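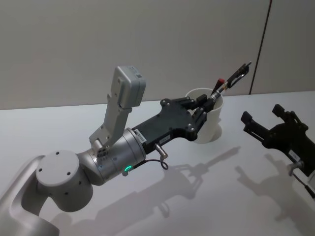
Slim black-and-silver hand tool above a white Skundstead worktop.

Skundstead Bench Top, White

The Skundstead is a flat, plain work surface for light assembly, marking out and small parts handling. It is supplied by Clolport as a top only, or as a complete bench with the Closon underframe. The working face is white across its full area, with no printed grid or ruled edge.

Small dark items are easy to find on it. Pens, scribers and fine drivers with bright metal shafts also show up well under diffuse overhead light. Under a single strong lamp, move the lamp to one side to reduce glare.

Specifications
Color: white
Top thickness: 22 mm
Fixing points, underside: 6
Fixing screws: supplied with underframe only
Warranty: 2 years, top and underframe

Mounting
Place the top face down on a clean blanket. Align the underframe with the fixing points and start all screws by hand before tightening. Do not drill through from the working face. Clamps may be used at any edge — fit pads under the jaws.

Care
Wipe with a damp cloth and mild soap. Remove ink the same day with isopropyl alcohol on a soft cloth. Abrasive pads will dull the finish, and the warranty does not cover this.

Accessories
Hegyi tool tray, 9 slots, for pens and slim tools
Hegyi edge clip for cables
Closon leveling feet, sold in pairs

Tops ordered before March with the earlier underframe need the adapter plate. State the underframe version when ordering.

Page revised November 2023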